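# Pre-purchase inspection: hand-held grippers, bed-making work

Site: Tretau, bedroom set. Supplier on quote: Omitz. Inspection done in March, before release of the second equipment budget.

| Item | Result | Comment |
|---|---|---|
| Handle body free of cracks | Pass | |
| Pivot pins seated, no side play | Pass | Recheck after 100 hours |
| Finger pads aligned when closed | Pass | Left pad slow to return on one unit |
| Grip comfortable over a full shift | Open | Two operators report sore thumbs |
| Spare pads in stock | Fail | None held at site |
| Charger leads tested | Pass | Labels to be renewed |

Comments on the work area. Bedding is the main task for the next order, so the check was carried out at the bed and not on the bench. Smooth fabrics are the harder case. Pads that hold cotton well may slip on satin, and the quote from Omitz covers the standard pad only. Ask for the soft pad as a separate line.
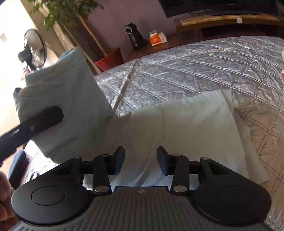

*Gripper over the bed, pale sheet on quilted silver-grey cover.*

Floor and access:

- [x] Walking route round the bed agreed with operators
- [x] Television cables to be tied back before work starts
- [ ] Plant pot near the bed corner to be moved – trip risk when working backwards
- [ ] Fan to be switched off during fabric tasks
- [ ] First-aid box location marked on the site plan

Budget notes. Unit price is 482 with the standard pad, 400 without case and charger. Eight units are requested. The cheaper option is acceptable only if the chargers from the Fukier site are released, and that has not been confirmed in writing. Cha has offered a service contract but gives no response time; do not sign until it does.

Outcome: conditional. Order may be placed once spare pads are added to the quote and the open grip item is closed. Next inspection on delivery, same checklist.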